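4.2 Clip hangers and the problem of small items 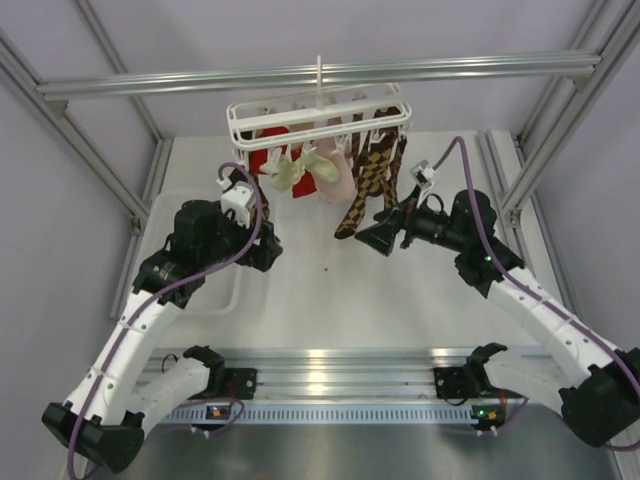
Figure 3. A clip hanger holding a red cloth, a glove and two socks of different lengths.

Clips save no time at all, Meron Admasu objected when she read a draft of this section, and people who say they do have forgotten to count the taking down. We think she is largely right, and the section has been rewritten with her complaint in mind.

The household advice books we reviewed in Section 2 treat the clip hanger as the plain answer to the small-item problem. Socks, gloves and cloths take up room on a rack out of proportion to their size, they slide off rails, and they get separated from their partners. Hang them from clips, the advice goes, and all of this is solved. We found little support for so strong a claim, and the books do not offer any. Most of them repeat one another, sometimes down to the wording.

Take the matter of space first. A hanger with a row of clips uses very little rail, and this much we accept. But it uses height instead, and the height it needs is set by the longest thing on it. In Figure 3 the patterned brown sock hangs lowest of the four items, well past the clips, and it is this sock that decides how much clear air the hanger must have underneath. A household that owns only ankle socks may never notice. One with long socks gives back part of what it saved, and the advice books, whose drawings show socks of one tidy length, are silent on the point.

The second claim is that clips keep items apart so that air can reach them. They can, if the person hanging them leaves gaps. In the same figure the glove and the red cloth partly overlap, although each has its place on the hanger. We do not regard this as careless hanging. Cloths are wide, the clips sit in a single row, and anything broader than the space between clips will lie against its neighbor unless a clip is left free. In the diaries kept for our study, leaving a clip free was rare. Kedir Bogale's coding of the diary entries has a category for it, and the category is nearly empty.

Gloves deserve a separate word. Sellers of clip hangers like to list them among the items served, yet a knitted glove hung by one edge dries as a limp bundle, and several diary keepers wrote of turning the fingers by hand before putting the pair away. Whether a glove should hang from the cuff or the fingertips was disputed in the diaries with more heat than evidence. We take no side.

What remains is pairing. It is often said that a person who uses clips will hang socks two by two and so sort them while hanging. This would be a real gain if it happened. Of the 55 households in the Kahsay diaries, 40 said at the start that they hung socks in pairs, but the daily entries tell a less flattering story - socks went up in the order they came out of the basket, and the sorting was done later on a bed or a table. Custódio Paiva has suggested to us that the diary itself may have made people hurry. That is possible, though we would then expect the effect to fade over the four weeks, and it did not.

We therefore treat the clip hanger as a way of storing small items in the air for a while, and make no claim that it reduces work. The timing data in Section 5 include taking down as well as putting up, as Admasu asked. Earlier studies stopped the clock once the last clip was closed, and their savings should be read with that in mind. We return there to the folding rack, which fared better than we had expected for cloths and worse for everything with a toe.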